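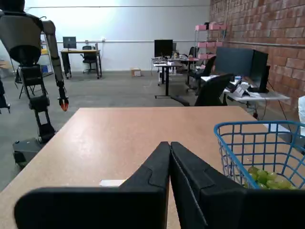 The Blue Basket Theory of Eating More Fruit

Food & Home | Kitchen Habits

I have owned a lot of fruit bowls. A ceramic one from my aunt, a carved one I was scared to wash, a glass one the cat took care of. And in every single one, grapes went to die. They'd get buried under the oranges, and by the time I dug down to them the bottom layer was soup.

Then I switched to wire. Green grapes in a bright blue wire basket, right out on a wood-grain tan tabletop - that's my whole system now, and I am a little obsessed with it. You can see the grapes through the mesh from the side, so you don't have to lean over and look in. I walk past, I see green, I eat four. Then I walk past again!

My friend Catalina Orellana, who ran a produce stand for years, thinks I'm only half right. "Wire is great for air," she told me, "but you're still leaving them out too long." Her rule is 2 hours on the table and then back in the fridge, basket and all. I've come around to it (mostly). Cold grapes are better anyway, and a basket with open sides slides onto a shelf without any fuss.

She also got me to stop washing the whole bunch when I get home. I rinse what I'm going to eat, shake it hard over the sink, and let it sit on a towel while I make coffee. The rest stays dry and keeps its dusty bloom until I want it.

As for buying one, look at the rim before anything else. You want it rounded, with no wire ends poking up, because you'll be reaching over it all day long. Thin bars are fine for grapes and a few plums. I tried to load mine with nearly 60 clementines last July and the bottom bowed like a hammock, so learn from me there.

And the color matters more than I expected. Pale green against blue looks so good that I've started buying grapes for the table the way other people buy flowers. My mother says this is an expensive way to decorate. She eats them too, though.

Comments

Gervasio Maldonado
We put a folded dish towel in the bottom of ours. Fewer squashed ones, and you just throw it in the wash.

plumjam
Do the stems get caught in the wire? Mine always do and then I lose half the bunch pulling it out.

Inum
Snip it into small bunches first, plumjam. Kitchen scissors. Works for cherries too.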